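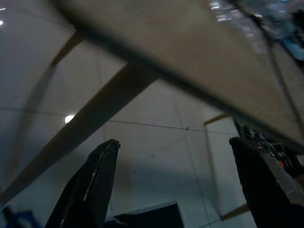
Workshop > Notebooks > Shared room

March 2021
Entered by: bench notebook, Wu room

Big sort-out of the shared room, and I'm really pleased with how much there is to say about it. I meant to write half a page on the table and now I have a list that runs over two.

Started with the table, because everything else hangs off it. I want it to stay where it is for the spring. The Vestormont plan had it turned ninety degrees against the wall, which looks tidy on paper, but then one long side is useless and we end up reaching over each other's work. Measured the gap we'd need for walking behind a seated person and wrote down 98 cm. That works with the table as it stands. Lovely when the answer is to leave a thing alone!

The wooden legs are the part I like best in this room. To do: go round with the hex key and check every fixing, then again in December. Felt pads for anything that scrapes. Bimard sells them in packs of 54, so one pack will see us through the table, the chairs and probably the shelf in the corridor too.

Next, the floor. The dark mat is a big improvement on bare tile for standing work (my knees are fans), and I'd like to keep it square to the tile joints so we notice when it creeps. It does creep. A strip of grip tape under the front edge might be enough, try that before buying anything.
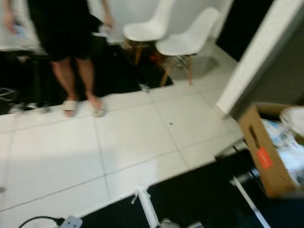

The white chairs can stay on that side. They're light, they wipe clean in a second, and you can pick one up with one hand on the way past. The only thing I'd ask is that they go back with all the legs on the mat or all the legs on the tile. Half and half gives you a rock that drives me up the wall when I'm trying to write. Cables off the floor as well, please, looped and hung up. I've put in for 5 hooks from Tondik.

On to the tabletop, which is the fun bit. I love a sorting job! Boxes I've labeled so far: tape and adhesives, cable and power, card and paper, food rubbish (straight out), and a "no idea" box that is already doing well.

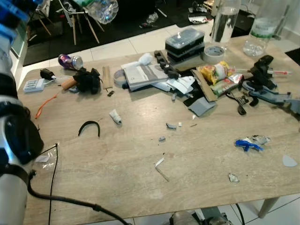
Tabletop with the mixed pile: duct tape, cardboard, snack wrappers, power strip and gray book.

Notes from going through the pile. Duct tape gets its own peg, and loose pieces get thrown away, however good they look. I know we all save them. Cardboard is worth keeping if it's flat and bigger than a hand; smaller than that, recycling. Cans, wrappers and snack bags go in the bin by the door at the end of each session, by whoever is last up. Drinks I'd like on the side shelf, especially open glasses. Having water on the same table as a power strip makes me nervous.

Black plastic food containers with clear lids: keep! Washed out they make great small parts trays and they stack. If anyone has more at home, bring them in.

Tiny scraps are the slow part. Foil, slivers of plastic, bits of rubber. I tried picking them out by hand and gave up after 5 minutes. Better method for next time: pull the big stuff off first, then a soft brush and dustpan along the grain, then a quick look through the pan for anything that belongs to something. Much quicker, and oddly satisfying.
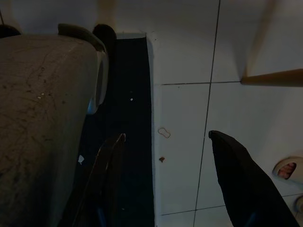
The old padded seat needs a decision. The vinyl is cracked all over and wiping it won't bring it back. I'd vote for re-covering over replacing. Gray marine vinyl would do, with new foam only if the old stuff has gone to crumbs once we get the cover off. I've never stretched a curved seat before and I'm keen to have a go. Plan is to lift the old cover in one piece and use it as the pattern, with a good inch extra all round for stapling.

Vacuum the edge of the mat while the seat is out of the way. Paper bits collect along there and they show up like stars on the dark stuff.

Still open: hooks (ordered, no date), felt pads, grip tape, vinyl samples. Somebody please look in the "no idea" box before I start on the shelf.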